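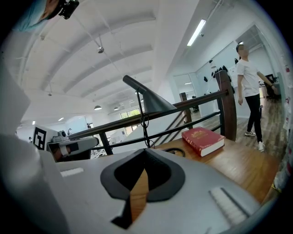
The big red book on the table

I have been trying to read more before bed, and it's going about as well as you'd expect from someone who falls asleep on page three. But I did finally finish a long one this April, all 1000 pages of it, and I want to talk about how, because three people have asked me and I keep giving them different answers.

The first thing was giving up on speed. My friend Duangjai reads like she's being chased, two or three novels a week, and for years I thought that was the way to do it. I'd start something huge, race through the first 100 pages, lose track of who was married to whom, and put it back on the shelf in a sulk. This time I went with 14 pages a night. That's it! Some nights it took me twenty minutes and some nights it took an hour (there was a lot of land law in the middle, I don't want to talk about it).

The second thing was writing names inside the back cover, in pencil. I know some of you are wincing. My grandmother would have had me out in the yard for it. But when a family has four brothers and they all get called by their titles half the time, you need a list, and mine has little arrows and one rude word next to the uncle.

Stripes and a teal-blue cap
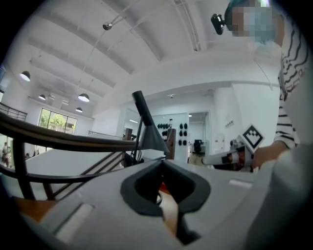 Posted by Rattana Sombatkul in Reading, Home

Where was I? Oh, the chair. I moved the chair. It used to sit by the window, where the light is lovely until four in the afternoon and then useless, and I'm never reading at four in the afternoon. Now it's next to the lamp, with a stool for my tea, and my phone gets left in the kitchen. I missed a call from my sister the first week and she was very short with me about it, but she has since taken up the same habit, so I consider us even.

I also stopped finishing chapters. I used to push on to the end of one even when my eyes were closing, and then I'd have to read the last bit again the next night anyway. Stopping in the middle of a conversation works so much better for me. I want to know what the other person says back, so I pick the book up again.

Samran lent me his copy of the sequel, which is even fatter, and I've told him not to expect it back before the rains. He says he never got past the wedding himself. I'm not sure whether that's a warning about the wedding or about Samran.

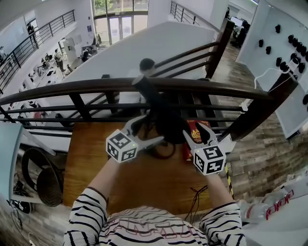 What I'm reading next

Something short, first. Ekkachai has been pushing a book of ghost stories at me for ages and I think I can manage one a night with the lamp on. After that I'll start the sequel, same 14 pages, same chair, fresh pencil. If you've got a favorite doorstop of your own, leave it in the comments, and please tell me if the dog dies.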